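Lagerplätze nummerieren und Etiketten drucken: Anleitung für kleine Teilelager

Stand: September

Voraussetzungen

Benötigt werden eine Tabellenkalkulation, ein Thermotransferdrucker mit 206 dpi und Etiketten auf Rolle. Die Anleitung gilt für Lager mit Regalen und Sichtlagerkästen. Für Palettenplätze ist das Schema zu fein.

1. Schema festlegen

Eine Platznummer besteht aus Regal, Ebene und Fach, getrennt durch Bindestriche: 03-B-14. Regale erhalten zweistellige Zahlen mit führender Null, Ebenen einen Buchstaben von unten nach oben, Fächer wieder zwei Ziffern von links nach rechts. Die Buchstaben I und O entfallen. Artikelgruppen gehören nicht in die Platznummer. Wird ein Fach umbelegt, bleibt die Nummer bestehen und nur die Zuordnung in der Tabelle ändert sich.

2. Tabelle anlegen

Spalte A: Regal
Spalte B: Ebene
Spalte C: Fach
Spalte D: Platznummer
Spalte E: Artikelnummer
Spalte F: Mindestbestand

Spalten A bis C vor der Eingabe als Text formatieren, sonst gehen die führenden Nullen verloren. In D2 steht die Formel:

=A2&"-"&B2&"-"&C2

Formel bis zur letzten Zeile herunterziehen. Doppelte Einträge in Spalte D anschließend per bedingter Formatierung markieren und bereinigen. Im Lager von Tolteck, für das dieses Schema entstanden ist, umfasst die Liste 164 Plätze.

3. Export

Tabelle als CSV speichern, Trennzeichen Semikolon, Zeichensatz UTF-8. Die Datei danach nicht mehr in der Tabellenkalkulation öffnen und erneut speichern. Korrekturen immer in der Ausgangstabelle vornehmen.

4. Etikett gestalten

Barcode: Code 128, Ruhezone links und rechts mindestens das Zehnfache der Modulbreite. Klartext unter dem Code, serifenlos, fett. Für die oberste Ebene empfiehlt sich ein Richtungspfeil, wenn das Etikett auf der Traverse darunter klebt.

5. Probedruck

Zunächst nur 2 Etiketten drucken und mit dem Scanner prüfen, der später im Lager verwendet wird. Bei ausgefransten Strichen Heiztemperatur senken, bei Lücken Geschwindigkeit verringern.
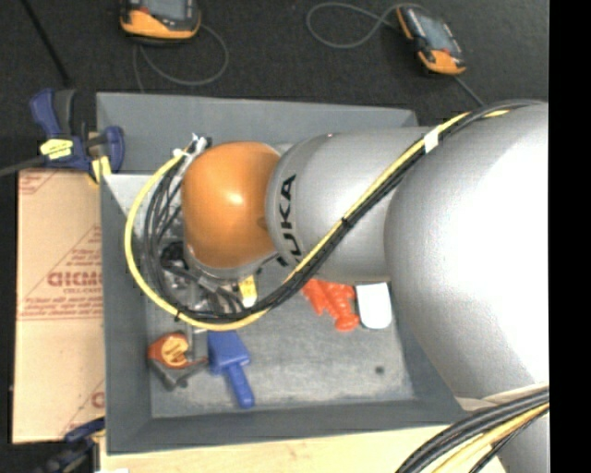

6. Anbringen

Klebeflächen mit Isopropanol entfetten und ablüften lassen. Etiketten mittig auf die Traverse setzen, von der Mitte nach außen andrücken. Bei Kästen, die zum Nachfüllen entnommen werden, kommt ein zweites Etikett auf die Stirnseite des Kastens.

7. Kontrolle

Jeden Platz einmal scannen und die Scanliste mit Spalte D abgleichen. Fehlende Nummern nachdrucken.

Korrekturhinweis zu Schritt 3: Rami Nasrallah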